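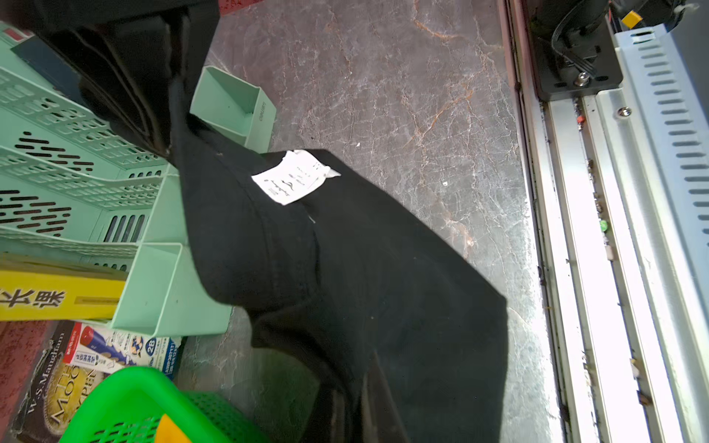
Black garment on the floor, with its paper tag, next to the green trays

Re: [Witby-sorting] Tags before folding, or after?

Sent to the list on 14/10/2018

> Dear all,
> We have received the clothes from Lambert and we are sorting them
> together with the stationery, as last year. My question is about
> the small tags. Should we cut them before we fold, or leave them
> for the families? At Warow they cut everything, but then they did
> not know the sizes any more and had to measure by hand.
> Also, is it allowed to put pencils and clothes in the same parcel?

Dear colleague,

Thank you for your question. I will try to answer from our experience in Plelard, where we packed 74 parcels last December.

For the tags, I make a difference between two kinds. The paper tag which hangs on the garment, or is sewn in by a seam, can be removed, but please read it first. Sometimes the size is written only there. With dark clothes I look also for loose threads, and I cut them with small scissors. Please do not pull them. I pulled one once and opened 5 centimetres of a hem, and I had to sew it again in the evening.

The label inside the neck must stay. It helps very much when the T-shirts are already folded, if you fold them with the collar on top.
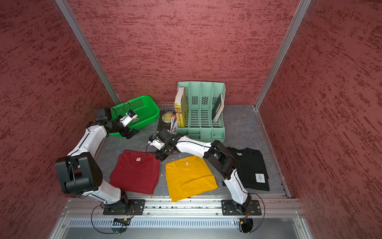 T-shirts folded in a row, green basket at the back

We fold in this way: the shirt lies with its front down, both sides go to the middle with the sleeves, then the bottom goes up, and we turn it over. All shirts should have the same width, or the pile falls when you carry it. I use a piece of cardboard of 30 centimetres as a measure for adult sizes. For children's sizes you must cut a smaller one.

I would also separate by colour before the folding and not after. Black trousers and black shirts look the same in a pile, and last year two families received only trousers.

About the pencils: yes, they can go together with clothes, but in their own box and at the side of the parcel. Books should lie flat on the bottom. We had ink on a white blouse one time, so pens go in a closed bag. File trays are better sent separately, they take too much place and the corners press into the cloth. A basket with holes is good for the small things while you sort, but please do not send it away with the parcel, as we did.

One parcel should not be more than 1170 grams if you want the cheaper price in our post office. I do not know if it is the same at yours, so please ask there before you close the boxes.

Could somebody from Warow write how they mark the sizes now? I would like to use the same marks.

With kind regards,
the Plelard packing group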